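Re: [jarno-list] Idle surge after supercharger swap, cold start only

Replying inline to the message from last night. I have trimmed the log excerpts, as they are in the list archive already.

> Swapped the stock intake for the Brurkomer roots kit in November and
> it ran fine through the winter. Now it hunts at idle on a cold start,
> swinging by 300 rpm or so, and settles once the coolant is up. No
> codes. Base map is the one that shipped with the kit. I have cleaned
> the throttle body twice and replaced the bypass valve. What next?

The bypass valve was a reasonable guess, but a stuck bypass would show up warm as well. Your log has the short-term trim swinging in step with the idle, and the trim leads the throttle by a few samples each time. That points to fueling or air metering, and I would leave the throttle body alone from here.

The shipped base map has a known weak spot. The cold idle airflow table was built for the smaller throttle body, and the cells below operating temperature are too rich in air for the larger one. The ECU opens up, overshoots, pulls timing to catch it, and then does the same thing the other way. Once the engine is warm it moves to a part of the table that is close enough.

What I would do, in this order:

1. Save a copy of the current map before touching anything. Name it with the revision and the fuel you run. If you tune from a desktop in the garage, keep a second copy somewhere else.
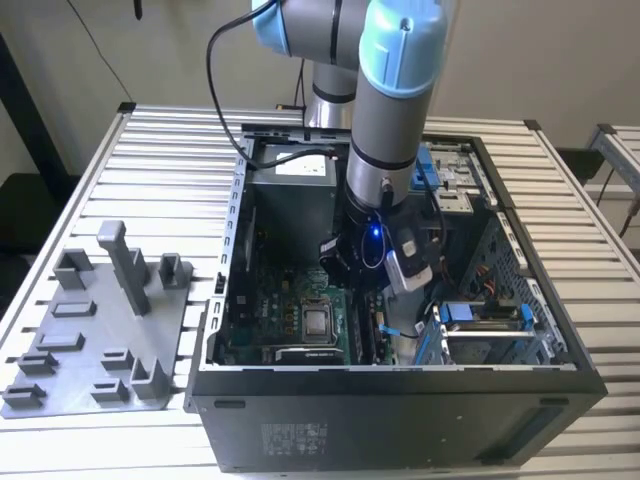
2. Smoke test the intake, cold. The gasket between the lid and the Gretodura intercooler core shrinks a little and can leak until the heat closes it up. Plug the inlet after the air filter and keep the pressure low, or you will push smoke past the seals and chase a leak that is not there.

3. Log a full cold start with the fast sample rate. You need coolant temperature, commanded and measured throttle angle, MAF, both short-term trims and spark advance. Leave out everything else. The logger drops samples when the channel list gets long, and 7 channels is where mine starts to do it.

On reading the log: the Tseng viewer opens the files directly, but it smooths the throttle trace by default. Turn that off under the trace settings or the hunting will look half as large as it is. The viewer also rescales the axes every time you zoom, so lock them before comparing two starts. It does not need a fast machine, only enough memory to hold the whole file.

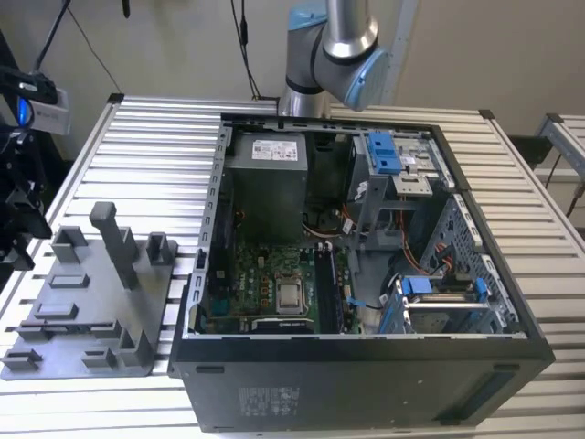
Desktop tower with the side panel off

4. If the smoke test is clean, lower the cold idle airflow cells by 4 percent and try again the next morning. Do one change per cold start. The car has to sit overnight or the result means nothing. Do not smooth the table by hand between the cold and warm cells until the hunting is gone; you will lose track of which cell did what.

> Could it be the injectors? They are the larger set from the kit.

Possible, less likely. Check that the low-voltage end of the dead time table matches the sheet that came with the injectors. Cranking pulls the battery down, and the first seconds after the start run on those cells. If the numbers are off there, the trims will be off too, but they should recover well before the coolant is warm.

5. Check the battery and the engine ground while you are there. Clean the strap at the block and measure the drop across it during cranking.
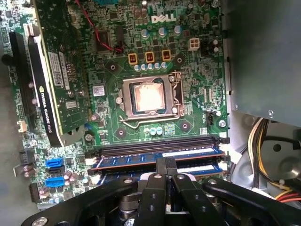

6. Post the new log with the map revision in the subject line. Attach the raw file and not a screenshot.

> Also, should I go back to the stock spark plugs?

No. Keep the colder plugs and check the gap. Mine had opened up by the first oil change, and closing them back down cured a light misfire at idle that looked a lot like your second log.

For reference, my car is on revision 23 of the Jarno base map with the same blower and a stock cam. If yours has a different cam, say so before copying any numbers from this thread.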